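Let the Robotics Club Do Chores

Every October the robotics club at Hosier picks its project for the year, and every October somebody wants to build a machine that throws things. I was a parent helper for two years and I understand the appeal. A throwing machine looks good in a gym. I still think the club was right to vote for trash this time.

The task sounds dull. A napkin has been left on a counter, a small bin stands beside it with a bag in it, and the arm has to put the napkin in the bin. The students named their arm Dono. They get 90 seconds per run at the Fliltadley meet, and six runs in all.

Leopold Strebel, who coaches the team, was against it at first. He thought the judges would be bored. Then he watched the students argue for a whole evening over how a gripper should pick up something flat that folds when you touch it, and he dropped his objection.

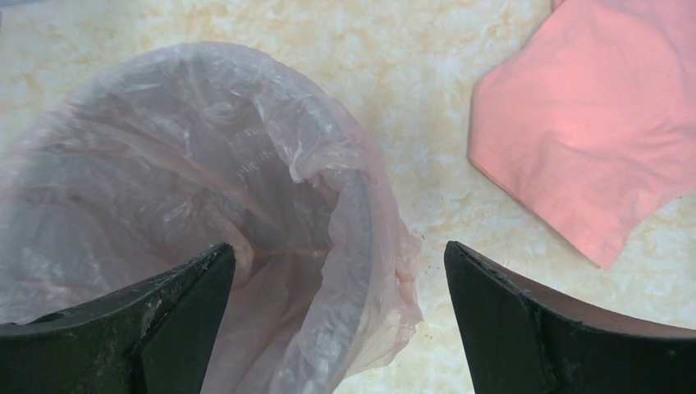
Why not practice with wooden blocks, which are easier to grip and easier to score? Blocks keep their shape, so a student can get the program right once and stop thinking, while paper and thin plastic change every time they are handled.

I have heard the complaint that chores don't inspire anyone. Emil Kuster made it at the last parents' meeting, and he wasn't rude about it. His daughter was on the Zaki team, the one with the ball launcher, and she loved it. I don't doubt that. But most of that season went into bolting parts together from a plan, and two students did nearly all of the programming. With Dono everyone has had to write something and explain to the others why it failed.

There is a fair point about money. Fingertips get scraped and have to be replaced, and bags aren't free if you go through enough of them. A launcher costs more, though, and it needs the gym, which the club can have only after basketball.

I would ask the school to let the club keep this project for a second year. The students have started talking about dishcloths.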